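Tuncer Wool Overcoat Cloth, Dralwood Weight

Mistberg Mill Store > Coat and Jacket Cloth > Heavy Wools

Item no. 455
Sold by the yard, 60 inches wide
Minimum cut: half a yard
In stock in four shades

If you've ever handled an old overcoat and wondered why nothing new seems to feel like that, you're going to enjoy this cloth. The Dralwood weight is the heaviest wool we weave under the Tuncer name, and it's made the slow way, with a full day of milling after it comes off the loom. It's dense, a little springy, and so warm that we've had people come back for a second coat length after wearing the first one through a single November!

Where the cloth comes from

The pattern book that started all this is a salesman's book, bought in a box lot along with some buttons and a broken tape measure. Swatch 121 was a dark brown coating with a faint herringbone you could only see when you tilted it toward a window. We fell for it completely. It took a good many trial lengths to get near it (the first few were stiff as a doormat, and one shrank so far in the milling that it ended up as chair pads), but the cloth on this page is very close to that swatch, and the brown is still the shade we sell the most of.

Heavy coatings like this were once ordinary working clothes. Before heated cars and warm train platforms, a coat had to do the whole job by itself, and people expected to wear the same one for years, have the cuffs turned, and pass it along to someone smaller. You can see it in the old coats themselves: deep hems, wide seam allowances, a spare piece of cloth folded inside the facing. We love that way of thinking about clothes, and a cloth this thick is a good place to try it.

What it's like to wear and sew

The hand is firm the day you get it and softens over the first season, mostly at the elbows and collar. It drapes in big folds, so it suits long, simple shapes: a straight overcoat, a cape, a car coat with patch pockets. It's too much cloth for anything gathered or pleated, and we'd steer you to our Trilten flannel for that.

The milling closes up the surface so well that the raw edge hardly frays. You can leave seams unfinished inside a lined coat, and a few of our customers make unlined jackets with lapped seams and no hems at all, which look wonderful. Use a size 100 needle, a longer stitch than usual, and plenty of steam. A wooden clapper helps a lot with the lapels. If your machine complains where the collar meets the front, turn the wheel by hand for those few stitches.

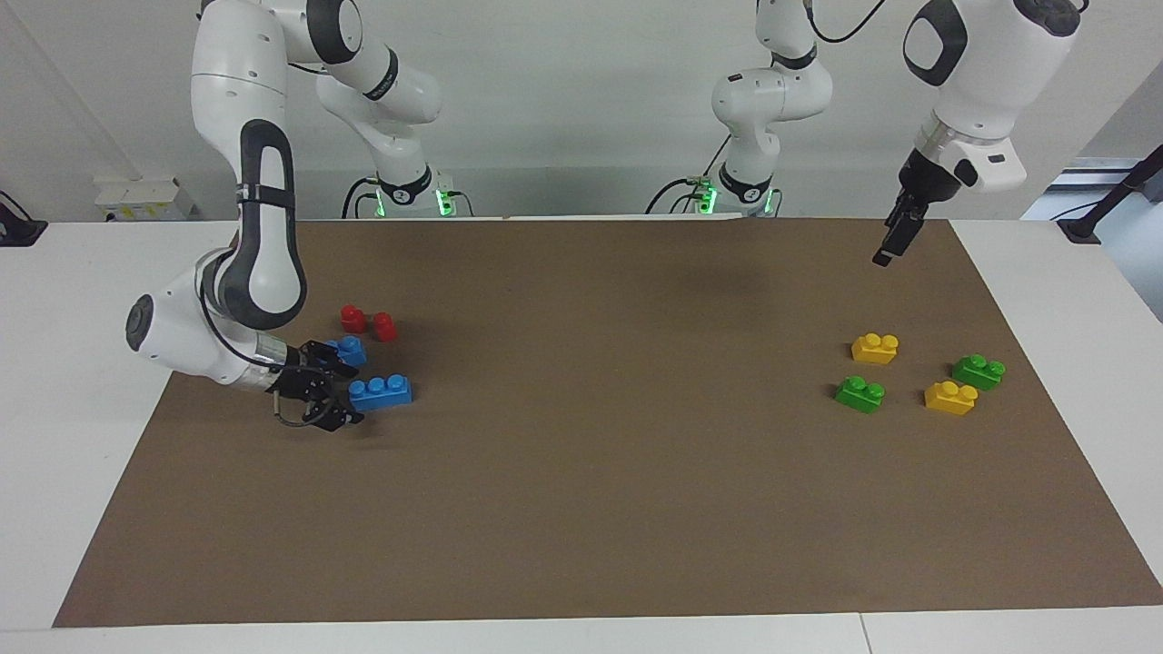
Shades

Bark: the original brown, with a slightly lighter herringbone. Color no. 121.
Slate: a blue-gray that leans green in daylight. Color no. 161.
Oat: undyed light fleece and brown fleece mixed before spinning, so there's no dye in it at all.
Damson: deep purple-red, nearly black in the evening. Color no. 462.

Shades shift a bit from one dye lot to the next. If you're making a matching hat or adding a belt later on, buy it all together, or tell us the lot number on your ticket and we'll go and look through the shelves for you.

Cloth details

Fiber: 100 percent wool
Weave: broken herringbone, milled and lightly raised on the face
Width: 60 inches, including selvages
Season: late fall and winter
Lining needed: your choice, though the inside grips a sweater if left bare

How much to buy

A knee-length coat usually takes three yards, and a long one with a generous collar takes four. The raised face has a direction to it, so lay all your pattern pieces the same way up. Stroke the cloth along its length and you'll feel it: smooth going down, slightly rough coming back. Most people cut with the smooth direction running toward the hem.

There's no need to wash it first. Hang it in a steamy bathroom overnight or go over it with a damp press cloth, then let it lie flat until it's fully dry before you cut.

Care

Brush it. That really is most of it! A stiff clothes brush after each wearing lifts out dust before it settles, and a night on a wide hanger takes care of creases. Mud comes off best once it's dry. For anything worse, use a dry cleaner who is used to heavy wool. Store it clean, in a cotton bag, with cedar or lavender if you like the smell.

Samples

Each shade comes as a sample piece large enough to fold and crush in your hand, and we'd love you to try one before you order. Pin it to a coat you already own and look at it outdoors. The set of four also includes a strip of the Trilten flannel and a scrap of the sleeve lining that goes with Damson.

Ordering notes

Cuts are folded unless you ask for a roll. Orders placed by 16th December go out before our winter break, and anything later is cut when the loom shed opens again. The next lot of Slate is on the loom now.

Goes well with

Tuncer Sleeve Lining, striped
Trilten Flannel, mid weight
Horn-look coat buttons, large
Mistberg Clothes Brush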